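Leave the Washer Door Open

I have shared laundry machines for most of my adult life, first in a student building, then in a block of 50 apartments, and now in a smaller place with two floors and one laundry room. My opinion after all of it is simple. The door of a front loader should stand open whenever the machine is not running, and the people who keep shutting it should stop.

The argument for shutting it is about looks. My neighbor Liam Corrigan says an open door makes a room look like someone left in a hurry. He also caught his hip on one in April and still brings it up. I grant him the hip. A round door sticks out a long way in a narrow room, and you do have to walk around it. 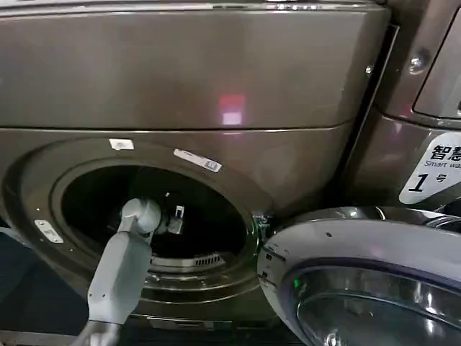
But a closed washer holds on to its damp. Water sits in the folds of the rubber gasket, and with the door shut it has nowhere to go. After a few days you get the smell, and then your towels get it too. I once paid 282 dollars for a new gasket and the labor to fit it, on a machine that had nothing else wrong with it. Wiping the old one down after the last load of the day would have cost me an old dishcloth.

I feel the same way about wet things in general. They need air. People will wash a load carefully and then leave it sitting in the drum until nine at night, or pull it out in one lump and drop it on a chair. Maeve Egan, who lives below me, shakes every piece once before she hangs it, even the dust cloths. It adds maybe a minute. Her things dry flat and mine used to dry in the shape of a fist, so I started doing it too.

Bags are where most of us get lazy. A fabric bag comes out of the wash holding water in its bottom corners and along the seams. Hang it open, give it room, and keep the light cloths from pressing up against the dark blue ones until you know the dye has settled. I have a pale dish towel that tells that story.

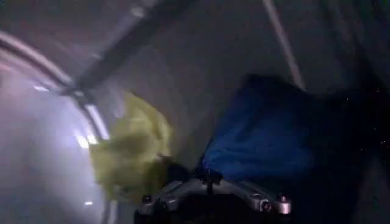 Is it all right to close the door once the drum feels dry?
The drum dries long before the gasket does, so go by the gasket. Pull back the fold at the bottom and feel inside it. If your finger comes away dry, close the door if you like. I still leave mine open.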